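Carkeck Card Catalog: Set-Up Guide
Section 4. Scanning a Collection and Setting Price Alerts
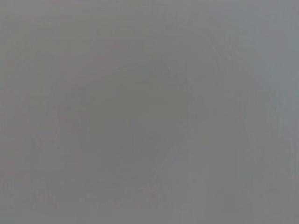
Carkeck reads trading cards one at a time through any camera connected to the host computer. Each card is matched against the Zutero print list, then stored with its set, collector number, finish and condition. The match depends on contrast between the card border and the background. If the preview is a nearly even gray with only a soft, darker rounded patch near the middle, as in the picture at the top of this section, the software has no edges to work with and the card counter will not advance. Go to 4.2 before scanning further.

4.1 Before you start

1. Install the Zutero print list, version dated November 16, 2020 or later. Earlier lists do not separate foil and nonfoil promos.
2. Take cards out of double sleeves. Single clear sleeves are acceptable.
3. Place the scanning mat on a flat surface. Use the dark side for white-bordered cards and the light side for black-bordered cards.
4. Open Settings > Binders and create at least one binder. Cards scanned without a binder go to Unsorted.

Note: A binder holds up to 3000 cards. Larger collections must be split.

4.2 Adjusting the preview

1. Open Scan > Preview.
2. Set Exposure to Manual and lower it until the border stands out from the mat.
3. Set Focus to Fixed. Autofocus tends to hunt on foils.
4. Hold a card with small text under the camera and move the Focus slider until the collector number is legible.
5. Select Save Profile.

4.3 Scanning

1. Select the target binder.
2. Place the card face up, title away from you.
3. Wait for the tone. One tone means a single match. Two tones mean that 2 or more printings share the same art, and the correct one must be picked from the list.
4. Remove the card and place the next one.

Caution: Do not close the Scan window during a batch. Unsaved cards are lost. Batches are saved automatically every 1000 cards or when Finish is selected.

4.4 Price alerts

1. Right-click a card and select Add Alert.
2. Choose a price source. Stolau lists retail prices. Duangkaew lists buylist prices.
3. Enter a threshold and select Above or Below.

Note: Alerts compare like with like. A threshold based on a retail price is not tested against a buylist price.

Error 1484 means the price source did not respond. The last stored price is shown in italics until the next update. See Section 7 for update intervals.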